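Paying for Schools by the Head Count

When the Ultau school district redrew its budget in July, the most disputed line concerned neither salaries nor buildings. It concerned the date on which pupils are counted.

Under the old rule, each school received its yearly allotment according to enrollment on a single morning in the fall. A child who transferred the following week took a desk, a set of textbooks and a share of the teacher's time to the new school, while the money stayed behind. At Katinero Elementary, which had 389 pupils on the day of the last count, 30 more arrived before spring. The school received nothing further for them.

The revised rule divides the allotment into 10 monthly payments, each tied to current enrollment. Parents may move a child at any point in the year, and the funds move with the next payment. 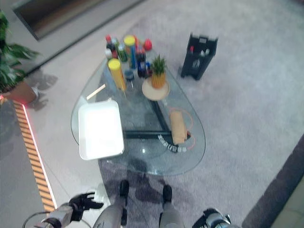

A glass coffee table with a white tray, on pale gray carpet.

Zlatko Dimitrov, who taught history in the district before turning to the study of school finance, regards the change as overdue but incomplete. "A family can now leave a school and the budget will notice," he said. "What the family cannot do is start a different kind of school and have the budget notice that."

His objection is to the charter threshold. A new school must show 200 signed enrollments before it may apply for public funds - a figure that small programs have little hope of reaching. The Kadrić School, a private academy that teaches mixed-age classes, has never come near it. Its families pay tuition in addition to the taxes that support schools their children do not attend.

District officials defend the threshold on grounds of cost. Each school requires inspection, insurance and annual reporting, and these expenses fall heavily on a small roll. The neighboring district of Namosier has taken another course, allowing small schools to share one administrative office and file a joint report. Ultau's board is expected to review that arrangement before the next budget is drafted.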